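Gurnbridge open day – anybody else go?

Shop Talk > Robots, CNC and Automation
Page 1 of 1

benchdog_marty wrote:
Finally made it to the open day at the Gurnbridge automation lab in October and figured I'd write it up before I forget half of it. I've driven past that building for years and always assumed it was a dentist's office. You park behind the Passide warehouse and walk across, and there's a sign-in table with name stickers and pretty decent coffee.

They ran people through in groups. Our guide was Pascal Kasten, who was patient with a lot of dumb questions (several of them mine). First stop was a palletizing cell, big orange fence, very loud, exactly what you'd expect. Then a screwdriving station that I could have watched all afternoon. Then the one I really want to talk about, which was an arm pushing little blocks around on a board. You type what you want in plain English and it slides the blocks to match. No picking up, just shoving.

I know how that sounds written down. My brother-in-law walked off after a minute to look at the vending machines. I stayed through two full rounds of visitors!

tinplate wrote:
I went in the morning. Skipped the block thing because there was a crowd and it looked like a toy. The palletizer was the star for me. We run an older one at work and theirs was a whole lot smoother on the corners.

Did anybody catch what the Engelhardt guys were handing out? My kid wants another one of those little keychain gears.

rosalind_k wrote:
Gears were gone by lunch, sorry tinplate. I asked.

Marty, I was at the block demo too, probably the group after yours. I'm the one who typed "put the star next to the cylinder" and then got asked which cylinder, which was fair. It took its sweet time. I liked it but I wouldn't call it impressive. A four-year-old does this with a spoon.

benchdog_marty wrote:
Ha, I think I heard you! But see, I don't agree on the four-year-old. Pushing is harder than grabbing. Once you've got hold of a thing it goes where you go. With one round finger, you push a block a hair off center and it spins away from you, and then you have to go around and fix it from the other side. Try it on your kitchen table with a pencil and a bar of soap. I did when I got home and I was terrible at it.

gearhead2230 wrote:
Pencil and soap guy has a point. I do fixture design and half my life is parts that rotate when you nudge them.

My gripe is different. What's it FOR? I paid 36 bucks for parking and a sandwich that day and I still couldn't tell you what job that arm is going to do. Palletizer, fine, I get it. Screwdriver, fine.

rosalind_k wrote:
How did you pay 36 for parking, the lot behind Passide was free??

gearhead2230 wrote:
I parked at the station garage like an idiot. Moving on.

juketti_fan wrote:
Different angle from me. I teach middle school shop and brought 2 of my students, and the block table is the only thing they talked about on the ride home. They didn't care about the palletizer at all. The Juketti kit we have in class has an arm that can barely lift its own cable, so for them, watching something nudge a block and then correct itself was a big deal. I'd love to know what they use for the board surface. Ours is painted and everything sticks.

benchdog_marty wrote:
juketti_fan, it's plain wood, looked like maple to me, sitting on blue pegboard. Didn't look finished at all, but I kept my hands to myself so don't quote me. I got a picture, hang on.
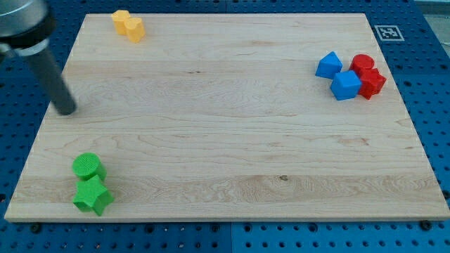 The block table. Blues and reds over on the right, greens down front by the corner.

juketti_fan wrote:
Oh that's great, thank you. Very doable. I have a stack of maple offcuts that I've been saving for cutting boards. And are those blocks 3D printed? The green ones look like it.

benchdog_marty wrote:
Look printed to me too. You can see the rings on top of the green cylinder. Pretty sure any school printer could do those.

tinplate wrote:
OK I'll admit that's neater than I pictured. That knot in the wood would drive me nuts though – I'd have flipped the board over.

What's the black and white square on the blue part, up by the corner?

gearhead2230 wrote:
Fiducial marker. Gives a camera a known spot to line up on. We put similar ones on our fixtures. Nice to see a clean setup, I'll give them that. Still don't know what it's for.

rosalind_k wrote:
Kasten answered that when somebody in my group asked. He said the blocks are beside the point and what they're after is an arm you can correct while it's moving, by just telling it. Like "no, a little more left." I can see that being useful. I still think the screwdriving station was the better demo, and the line for it was shorter.

gearhead2230 wrote:
Fine, that's a better answer than I got. Put me down as a maybe.

benchdog_marty wrote:
I'll take a maybe. For anybody thinking about next time, the sign-in sheet had a spot for email if you want the date, and wear real shoes, they turned a guy in sandals away from the palletizer.

tinplate wrote:
That was my neighbor. He's still mad about it.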